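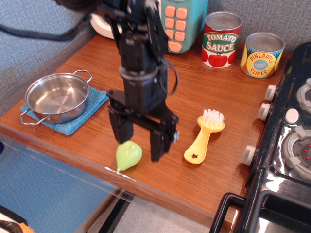 *Figure 4-1. Wooden tabletop with visible grain and a small light-green toy pear near the front edge.*

## 4. Oiling and Maintaining Wooden Tabletops

This section applies to all Leemans tabletops supplied with an oiled finish. Lacquered tops are covered in Section 5. Check the label on the underside of the top before starting; oiled tops carry a product code beginning with the letter P.

### 4.1 Before you begin

The following items are required:

- Pirnero Maintenance Oil, natural or warm tone
- Two lint-free cotton cloths
- One fine abrasive pad (white)
- Mild soap and lukewarm water
- Nitrile gloves

The room should be well ventilated and kept above 60 °F until the oil has cured.

> **CAUTION:** Cloths soaked with oil can heat up and catch fire without a flame. Lay used cloths flat outdoors to dry, or place them in a metal container filled with water. Do not leave them folded or bunched.

### 4.2 Cleaning the surface

1. Remove all items from the tabletop, including felt pads and table runners.
2. Wipe the surface with a cloth dampened in soap solution. Work along the grain.
3. Wipe again with clean water and dry at once with a second cloth.
4. Allow the top to stand overnight. Wood that feels cool to the touch may still hold moisture.
5. Rub any raised fibers lightly with the white pad, again along the grain, and remove the dust.

**Note:** Do not use steel wool. Fragments left in the wood can cause dark spots, particularly on oak.

### 4.3 Applying the oil

1. Stir the oil thoroughly. Do not shake the can.
2. Pour a small amount onto the cloth and spread it in a thin, even layer. A standard dining top needs no more than 30 ml.
3. Treat the edges and both end faces. End grain absorbs more oil and may need a second pass.
4. Wait 11 minutes, then wipe off all oil that has not been absorbed. The surface should look even and feel nearly dry.
5. Keep the table out of use until the following day. Avoid spills for one week.

> **CAUTION:** Excess oil left on the surface will turn sticky. If this occurs, apply a little fresh oil with the white pad, rub until the residue softens, and wipe dry.

### 4.4 Maintenance intervals

Tops in daily use should be oiled twice a year. Homes with central heating should plan one treatment for December – the air is dry at that time and small cracks may appear at the ends of the boards. Tops in occasional use need one treatment a year.

Pale rings from cups and glasses can usually be treated locally by repeating steps 1 to 4 of Section 4.3 on the affected board. Treat the full length of the board to avoid a visible border.

Replacement oil and pads may be ordered under part number 132.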